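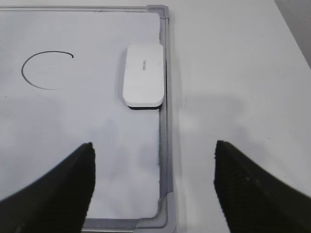 6 桌面白板的摆放、书写与擦除

本章适用于 Wurholm 培训室台面上使用的铝边框白板，包括平放时的摆位、试写、擦除、清洗和收纳。挂墙安装见第 10 章，Rirnton 移动支架的装配见支架随附的说明。

6.1 使用前须知

白板平放时，手掌、袖口和胳膊肘都容易碰到板面。第一次使用的人请先读完 6.3 和 6.4，再拿笔。

注意：只能使用可擦白板笔。油性记号笔、荧光笔、圆珠笔和水彩笔不要放在白板旁边。误用油性笔时，按 6.7 处理，不要用刀片刮。

注意：白板四角装有浅灰色塑料护角，护角靠边框卡紧。搬动时手握铝边框的中段，不要捏着护角提起整块板。

注意：板面不是切割垫，也不是隔热垫。不要在上面裁纸、放热水杯或打胶。

6.2 需要准备的物品

铝边框白板
黑色可擦白板笔，笔尖完好
板擦
干燥的软布，Ikonen 布或同类无绒布都可以
Cekon 白板清洁液（仅在 6.6 和 6.7 中使用）
半透明塑料盒，用来装杂物

板擦不限品牌。本章开头所示的板擦为白色长方形圆角外壳，正面印有“deli”字样。选用其他板擦时，擦拭面应为柔软材料，外壳棱角不要突出，以免在板面上磕出凹痕。

6.3 摆放白板

1. 清空台面。把纸张、线缆、订书钉和零散小件拿开。

2. 用干布擦一遍台面，从里向外擦。台面上的细小硬物会把白板垫起来，书写时板子会轻轻跷动。

3. 握住边框两侧，将白板放到台面上，先放远端，再放近端。

4. 确认书写方向。如果板面上有圆形贴纸，以贴纸所在的角为左上角；没有贴纸的，以说明标签的文字方向为准，标签在背面右下方。

5. 检查边框夹件。部分白板的上边框装有夹件，放板时将有夹件的一边朝向墙面。夹件上不要压东西，也不要拿它当笔架。

6. 在白板与墙面之间留出空隙，手能伸进去取放夹件即可。

7. 分别按压四个角。若某一角下沉或发出响声，把板抬起来检查下方，重新放平。

8. 用手指沿铝边框内侧走一圈，检查边框与板面相接的地方。有翘起、毛刺或胶条外露的，停止使用，在门口的登记本上写明板号，交 Niilo Saarinen 处理。

说明：白板可以比台面深，允许一侧伸出台面，但伸出部分不要超过 10 厘米，也不要在伸出的部分书写。人经过时容易撞到。

说明：光面板会反光。坐下后如果看到一大片亮斑，可以将白板转动一个小角度，或者拉上靠近座位的遮光帘。灯光映在板面上的灰色影子不是污渍，擦之前先换个角度看一看。

6.4 试写

新板、清洗过的板和长时间未用的板都要先试写。试写放在左上部，不要写在边框边上。

1. 打开笔帽，将笔尖朝下，等待数秒。不要甩笔。

2. 画一个直径约一拳大小的圆。圆不必闭合，起笔和收笔之间留一个缺口也可以，主要看弧线是否连续、粗细是否均匀。

3. 线条发灰或中间断开时，换一支笔再试。换笔后仍断线，说明板面上有油膜或清洁液残留，先做 6.6。

4. 等墨迹干透，用板擦的一角轻擦弧线末端。能擦净即可开始正式书写；留下灰影的，同样先做 6.6。

5. 试写完成后盖紧笔帽，听到“咔”的一声为止。

说明：试写后在板面上发现的小黑点，先用干布轻轻带一下。带得走的是灰尘或笔屑；带不走的，用指甲轻触，感觉有凸起的多为干结的墨点，用湿布软化后再擦。感觉凹下去的是板面损伤，记入登记本。

6.5 书写

6.5.1 字的大小

多人围在台边观看时，字要写大，笔画之间留足间隔。字母和数字的高度以不小于 6 厘米为宜。一行写几个大字即可，写不下就换行，不要把后面的字越写越小。

平放书写时，离身体远的一侧容易写歪。可以先在板面两端各点一个小点，作为一行字的基准。写完后点可以留着，也可以随手擦去。

6.5.2 书写顺序

惯用右手的人从左向右写，惯用左手的人可以把白板整体向左移一些，先写远处，再写近处。手腕悬空有困难的，在手下垫一张干净的纸，移动时把纸提起来，不要拖着走。

6.5.3 放置板擦

书写期间，板擦放在右侧边框的内侧，长边与边框平行，擦拭面朝下。放在这个位置，写字的手一般碰不到它。板面右侧需要写满时，把板擦移到台面上。

注意：不要把板擦放在刚写好的字上，也不要用板擦压住纸张。需要在白板上临时固定纸张时，使用边长不超过 2 厘米的扁平磁片。

6.6 日常擦除与清洁

6.6.1 局部擦除

1. 确认要擦掉的部分。需要保留的内容先拍照或抄录。

2. 握住板擦两侧，将擦拭面完整贴在板面上。只用边缘着力会留下一条条细线。

3. 从要擦的部分外侧开始，向空白处推。不要朝保留的字推。

4. 每推一次抬起一次板擦，回到起点再推。来回搓会把墨粉带回已经擦净的地方。

5. 相邻的字被带到一点、笔画变淡时，停下，待擦完后用笔补写。

6.6.2 整板擦除

1. 从左上角开始，横向推到右边框，抬起板擦，下移半个板擦的宽度，再推一次，直到最下方。

2. 沿边框内侧单独擦一遍。边框与板面相接处颜色较深，墨粉积在里面不容易看出来，用软布包住指尖擦。

3. 擦护角处时，沿圆角的方向走，不要向外撬。

4. 换干布，把整个板面再过一遍。

6.6.3 湿擦

每使用 13 次做一次湿擦，登记本上有对应的格子。未满次数但板面已经有明显灰斑的，随时可以做。

1. 先完成整板擦除。

2. 将 Cekon 清洁液喷在布上。不要直接喷在板面上，平放的白板积液后，液体会流进铝边框。

3. 分块擦拭，每块擦完马上用另一块干布收干。

4. 放置 10 分钟，再试写。

注意：清洁液瓶口朝外，用完拧紧。不得与其他清洁剂混用。喷到手上用清水冲洗即可，入眼请用大量清水冲洗并就医。

6.7 顽固笔迹

隔夜的字迹、误用油性笔的字迹，按以下顺序处理，前一步有效就不再做后一步。

1. 用可擦白板笔在旧笔迹上重新描一遍，完全盖住，趁未干时用软布擦去。

2. 重复一次。最多做 2 次，再多没有明显效果。

3. 用蘸有清洁液的布敷在笔迹上，静置片刻，再朝一个方向擦。

4. 仍未去除的，在登记本上记录位置，不要继续用力。不得使用钢丝球、牙膏、去污粉或百洁布的粗糙面。

去除后留有浅灰色影子的，一般不影响书写，可以继续使用。

6.8 收纳杂物

笔、软布、磁片和备用零件分开放。盒子使用半透明塑料盒，不必开盖就能大致看到里面有没有东西，但看不清细节，因此仍要贴标签。

1. 倒空盒子，用干布擦净内壁和盒底。

2. 布叠好，竖着放进去。笔横放，单独占一格或一盒。

3. 零件先装入自封袋再入盒。散放的螺钉会把盒壁划花。

4. 标签贴在盒体正面上部，写品名，不写数量。

5. 盒子放在台面内侧，离白板至少一只手的宽度。

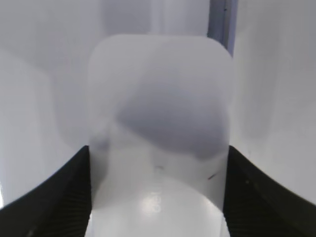 图 6-2 磨砂半透明塑料容器，后方或内部的物体只能看到模糊的轮廓

盒壁上的细划痕和附着的细小纤维不影响使用。分辨方法：用湿布擦一下，纤维会被带走，划痕不会。盒口开裂或边缘割手的，换新。

注意：清洁液不放进收纳盒，单独立放在柜子下层。带有墨粉的脏布也不要与干净的布放在一起，脏布当天洗，晾干后再收。

6.9 板擦的保养

擦拭面是板擦上消耗最快的部分。用久了，墨粉填满毛毡，擦过的地方会出现一片灰色。

1. 拿到室外或垃圾桶上方，将擦拭面朝下，轻拍外壳背面。不要对着台面拍。

2. 用干的软毛刷顺着一个方向刷。

3. 仍然发灰的，用清水润湿擦拭面，按压几次挤出墨水，平放在通风处晾干。外壳内部不要泡水。

4. 完全干透再使用。潮湿的板擦会把墨粉和成糊状，抹得更开。

可更换擦拭层的板擦，按其包装上的说明更换。擦拭面脱胶、掉毛或局部磨平时，整块更换，不要自己用胶水补粘。

6.10 练习：三个字母

新使用者可以用下面的练习熟悉平放书写和局部擦除。写三个大字母，再按 6.6.1 擦去其中一部分，要求不碰到其他两个。

1. 按 6.3 放好白板，清空板面。

2. 在中部从左向右写 A、B、C，每个字母之间留出空位。三个字母不要求写在同一条水平线上，B 比 A 略高也没有关系。

3. 等墨迹干透。

4. 将板擦放在 C 的右侧，可以斜放，擦拭面贴紧板面。

5. 从 C 的下端笔画开始擦。

6. 检查 A 和 B。笔画完整，练习即完成；有变淡的，补写后重做第 4 步和第 5 步。

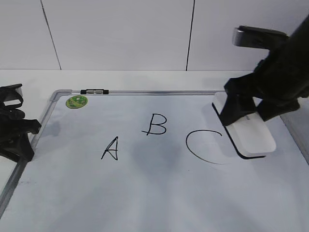 图 6-3 板面上的 A、B、C 与板擦，C 的下端笔画局部变淡

练习中常见的情况：

C 没有擦净，留下灰色拖尾。检查板擦是否一角翘起，再检查擦拭面是否需要按 6.9 清理。

B 的右侧被带到。C 离 B 太近，或者推的方向朝左。重写时加大间距，向右推。

A 和 B 周围出现灰斑。多数是以前的墨粉没有擦净，与这次书写无关，做一次湿擦。

字母下方有阴影，误以为是污渍。移开手臂再看。

白板在擦的时候滑动。用另一只手按住近侧铝边框，或在四角下面加防滑垫。防滑垫要同一厚度，加好后重做 6.3 第 7 步。

6.11 使用后

1. 整板擦除，需要保留内容的在板边贴纸条，写明“勿擦”和保留到哪一天。

2. 所有的笔盖紧，横放。

3. 板擦放回右侧边框内侧，擦拭面朝下。

4. 登记使用次数。

5. 白板留在台面上的，不要在上面堆放物品。需要立起来存放的，先取下板擦和磁片，两手握住边框两侧抬起，板面朝墙，下沿垫软垫。

长假前将白板收入柜中，板面盖一层干净的薄布。每年 6 月检查全部边框、护角和夹件，需要更换的零件向 Niilo Saarinen 领取，旧件一并交回。

本章修订日期：2023年4月21日。修订内容：增加 6.8 和 6.10，调整湿擦的次数要求。

7 笔架与备用笔

笔架固定在柜门内侧，取笔时先看笔身上的类别标记。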